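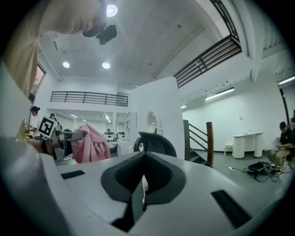
Kamarul Nasution would buy fewer of everything and buy it later, and he had said so twice before the coffee came. The money in this line of work goes on the wrong things first, in his view. Arms, mostly. Then it goes on replacing what broke, and then there's no money.

Hemi Rutherford let him finish. She does the budget at Gashaw, he does the kit, and they have been having this argument all year.

"He's right about the arms," she said. "He's wrong about the later. If you buy later you pay people to stand about."

We talked for most of a morning, with the phone going every few minutes. What follows is from my notes, tidied a bit, not much.

Gashaw collects handling data. Garments, household stuff, anything soft or awkward. People do the job with a hand-held gripper, the camera on it records, and the recordings go to whoever is training the arm. The attraction for a buyer is obvious. A hand-held costs a fraction of an arm and you can carry it up the stairs.

So how many do you start with? Rutherford: two. Always two, never one.

"One is not a plan. One is a plan until a screw comes out on a Tuesday. With two you've got a spare, or you've got double the output, and you get to decide which each morning."

Nasution wanted it noted that the second should be bought from the same batch. They once had two from different batches and the pads on the jaws were a slightly different grip. Weeks of recordings that didn't match. He still sounds cross about it.

Pads came up a lot actually. They are the consumable, and first-time buyers leave them off the sheet. "They budget like it's furniture," he said. "You buy a table, you've got a table. A gripper eats pads. It eats cables. It eats batteries if you're daft about charging." His rule is a line for wear parts every month from the start, even when nothing has worn yet.

What about the arm then? Here they properly disagree.

Nasution thinks you should hold off on an arm of your own until you have a job you know you want it to do. Borrow time on one, rent one, go and sit in somebody else's building. Rutherford thinks renting is fine for a month and poison after that.

"I've got the invoices. We rented from Elness, lovely people, no complaints. And by the time we stopped we could of owned half of it."

Did that change how she plans? It did. She now puts an end date on every rental before signing, in the calendar, with a second person told about it. If the work isn't finished by then they have to sit down and decide again. No rolling over.

Jhosep Bedoya rang at this point, about a delivery. Rutherford took it in the corridor. Nasution used the gap to talk about rooms.

Rooms are his big subject. You want height, he says, and you want light that stays the same. Ceiling lights and strip lights together are a nuisance if half the day there is sun from a window as well, so price some blinds. You want to know where the sockets are before you pay for the lease. "Power. Everyone forgets power. They spend the lot on machines and then it's one extension lead on the floor with everything hanging off it." He'd have an electrician round before the first order goes in. Also a bag for cables with the cables actually labelled, also chairs. Chairs! People underspend on chairs, he says, and then wonder why the afternoon recordings are sloppy.

Stairs he doesn't mind for hand-helds. For an arm on a base, measure the door, measure the turn, measure it again. They had one stuck in a lobby overnight.

Rutherford back, and straight into figures.

Her worked number for a hand-held station is 646 a month, all in. That's the gripper paid down over its useful life, the pads, storage for the recordings, a share of the room, and the insurance. Not wages. She keeps wages on a different sheet on purpose, so that no one is tempted to save on one by squeezing the other.

Is it low? "It's low for a month where nothing happens. There isn't one." So on top she keeps 30 per cent back. Nasution calls this the sulking money. She calls it contingency. It has been spent in full every quarter so far, the last lot on replacing a markerboard and a mount that came back bent.

On suppliers they agree, more or less. Both had quotes from Zuvon and from Wevura for the same thing and the spread was silly. Neither would say which way round. What they'd ask any supplier now:

How long for a replacement jaw, door to door, in writing.
Whether the calibration boards come with it or are extra.
Who pays carriage when it goes back.
Can the software be run without a subscription. If no, what happens to your recordings the day you stop paying.

That last one cost them. Rutherford wouldn't go into it on the record, except to say read the storage terms before the discount page.

I asked about the people side, as it's the bit readers write in about. How long does it take to train someone? A morning for the tool, Nasution reckons, and a fortnight to stop being stiff with it. Amirul Subramaniam runs the sessions for new starters and asked for a paid half day on folding alone. Got it. "Cheapest thing on the sheet," Rutherford said, "and I nearly cut it."

And if somebody came to them tomorrow with a modest pot and no kit at all?

Nasution: the two hand-helds, the wear parts, the electrician. Spend a month. Look at what you've got. Then talk about arms.

Rutherford: same, except get the arm quote in on day one, because lead times are dreadful and a quote costs nothing. "You dont have to sign it. You just want to be in the queue with a price on paper."

He said that was what he'd meant by later. She said it wasn't. There was another call then, Bedoya again, the delivery was at the wrong door, and they both went down to see to it.

Their plan for next year goes in at the end of November. The arm is on it, on page two, with a question mark.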